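Report on a visit to the Filali textile sorting and folding rooms, Sarnusberg

Prepared for members of the Household Textiles Study Circle
3 Apr 2025

Purpose of the visit

The Study Circle was invited in March to see the rooms in which Filali receives, sorts and folds small household fabrics before they are passed on to hostels and family centres in the district. The invitation followed our written enquiry about the handling of mixed loads, in which socks, napkins, scarves and light covers arrive together and must be separated before they can be of use to anybody. Five members took part. Valentin Vasiliu acted as secretary and kept the notes on which this report is based.

Members who have followed our earlier work will recall that the Circle has looked mainly at large items: sheets, blankets and curtains. Small items have had less attention, although they make up the greater share of most donations and take up more handling time for their size. The visit was intended to correct this.

Arrival and general arrangement

Filali occupies the upper floor of a former school building on the Fonitz side of Sarnusberg, a short walk uphill from the tram terminus. Visitors sign in at the ground-floor desk and are asked to leave coats and bags in the lockers. The stairs are steep, and members with limited mobility should write ahead to arrange use of the goods lift, which is kept locked.

The premises consist of an intake room, a washing area which was closed for maintenance during our visit, two folding rooms and a store. The walls of the smaller folding room are painted plain white and the working surface is white as well. Our hosts explained that a pale background makes loose threads and marks on coloured fabric easier to find. They admitted that it does the opposite for white fabric, and that white pieces are checked a second time in the larger room, where a dark cloth can be laid on the table.

Sorting by weight and by colour

Intake staff work first by weight and only afterwards by colour. A heavy cotton napkin and a thin polyester scarf may be of the same shade, but they fold differently, stack differently and crease at a different rate in the store. The first division is therefore into firm, soft and slippery fabrics. Anything that cannot be placed within a few seconds goes into a fourth group, known as the waiting pile, which is dealt with at the end of the session.

Red is treated with particular care. Strong reds are kept away from white pieces until they have been washed separately at least once, and the staff mark the record card accordingly. Mixed handling of red and white on the folding table is permitted only when both have been through this stage.
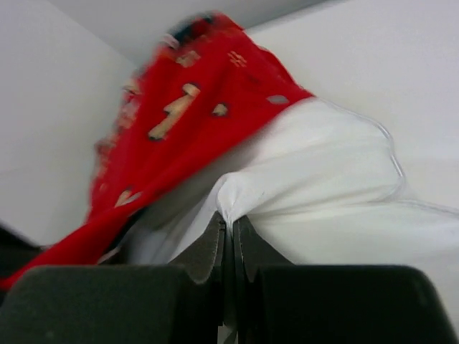 The rule was introduced after an unfortunate load two years ago in which a quantity of white table linen came out pink. The linen was not wasted – it was cut down and used for cleaning – but the episode is still mentioned to every new member of staff. Mr Vasiliu asked whether a written test for colour loss was in use. We were told that a damp white cloth is pressed against an inside seam and examined under the lamp by the window. The method is simple and the results are entered by hand.

Discussion then turned to how soft fabrics are taken up from the table. The advice given to new staff is to lift from a single gathered point and let the remainder fall open before attempting any fold. Lifting by two corners is quicker with firm napkins, but with light material it tends to trap a second piece underneath, and the two are then folded together and counted as one. Filali found 271 such double pieces in its store during last year's stock check. The figure was offered frankly and the members were grateful for it.

The folding method

Three folds are in general use. The flat quarter fold is applied to napkins and small cloths. The long third fold is used for scarves. The tucked fold, in which the open edge is turned into the body of the piece, is reserved for socks and for anything which must survive being moved from basket to basket.

Members were invited to try the tucked fold for themselves and did so with mixed success. The difficulty lies in the second movement, when the edge has to be held down with one hand while the other turns the fabric over. Slippery material escapes at this point. The staff recommend a light pressure close to the edge, and advise against smoothing the piece more than once, as repeated smoothing pulls a thin fabric out of shape.

A skilled folder is expected to complete 80 small pieces in an hour, including inspection. Our hosts were careful to say that the number is a guide for planning the rota and is not used to judge individuals. New staff are given four weeks before any figure is recorded.

Printed and decorated pieces

A good part of our time was given to printed items. Donations in the weeks after the winter holidays include many festive pieces, and these raise questions which plain cloth does not. Where a piece carries lettering or characters, Filali prefers to fold it so that the printed side remains outermost and the main motif can be read in the stack. Families choosing from the shelves then have no need to open each piece, and the stacks stay in order for longer.

There are practical limits. A motif placed off centre will not sit well in a quarter fold, and thick print can crack along a hard crease. In such cases the fold is moved to one side of the motif even if the finished piece is slightly uneven. The staff also take care to set characters the right way up, and keep a small reference sheet by the table for scripts that they do not read themselves. The sheet was made by a colleague at the Iler centre and has been revised on two occasions.

We asked whether festive pieces are held back until the following season. They are not, unless the receiving house makes a request. A warm sock is welcome at any time of year, and storage space is limited.

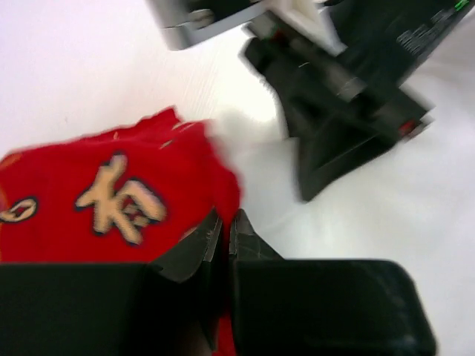

The store

The store is a long room with shelving on both sides and a narrow aisle. Stacks are limited in height so that the lower pieces are not pressed flat, and each shelf carries a card with the type of fold, the fabric group and the month of intake. Older stock is moved to the front on the first working morning of each month.

The room is dry and well aired, though rather dim at the far end. Two members remarked that the cards on the lowest shelves were hard to read without bending. Our hosts took note of this and said that larger cards had been ordered.

Unpaired socks are kept in a shallow drawer, laid flat so that the patterns can be compared. They are held for a full season. After that, single socks in good condition are offered to the craft group at Iler, where they are made into draught stoppers and puppets.

Questions raised by members

Members asked about the use of scent in the wash. Filali uses none, following complaints from one of the receiving houses.

A question was put concerning ironing. Small pieces are not ironed, with the exception of table linen intended for a particular event. Careful folding while the fabric is newly dry was said to give an acceptable finish, and the samples we handled in the larger room supported this.

Mr Vasiliu enquired whether the folding guide could be made available to other groups. A printed copy was given to the Circle and may be consulted at the next meeting. Permission to reproduce it has been requested in writing.

Matters for follow-up

The Circle will write to Filali to thank the staff for their time and to ask for the revised stock-check figures when these are ready. Members who wish to see the washing area may put their names forward for a second visit, to be arranged once the maintenance work is complete. Numbers will again be limited to five, and outdoor shoes with hard soles should not be worn on the upper floor.

Corrections to this report should be sent to the secretary.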